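Section 2: Planning your budget before you order

I wrote this section after my second purchase, and I wish I'd had it for the first one. Grab a notepad and work through the steps in order.

1. Start with the job. Write down what you want picked, how heavy it is and where it has to go. My list for the Clavville shop fit on an index card!

2. Price the arm and the gripper on separate lines. Quotes like to bundle them, and then you can't compare anything. I set aside 2,000 dollars for the gripper alone and spent nearly all of it.

3. Add up the small stuff. Cables, ties, connectors, clamps, tape for marking positions on the table – it all looks like pocket change until you total it. Mine came to 1,256 dollars (Eftychia Sarantis checked my math, twice).

Note: Buy more cable than you think you need. It has to follow the arm all the way down into the bin and back out again.

A plain metal bin and a few colored blocks are plenty for your first picking trials, so leave the fancy fixtures off the first order.

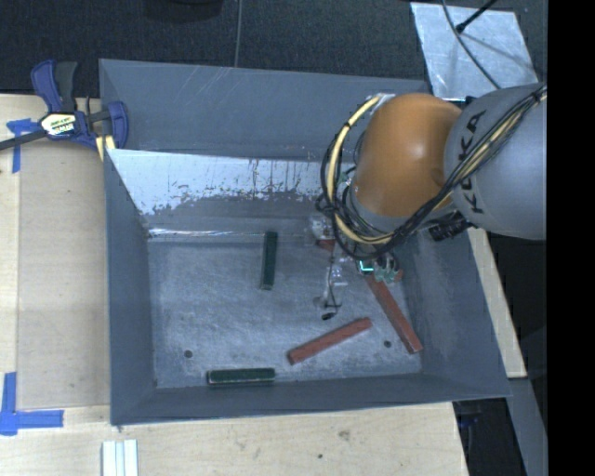 4. Plan the table. Measure the bin, then leave room beside it for clamps and for the arm to swing. I put roughly 600 dollars down for the table and was glad of the slack.

5. Ask about delivery. Brakgate only delivers to our street on Saturday, and lifting gear was extra.

Caution: Don't sign for the arm until you know what your floor and your outlets can handle. Call an electrician first.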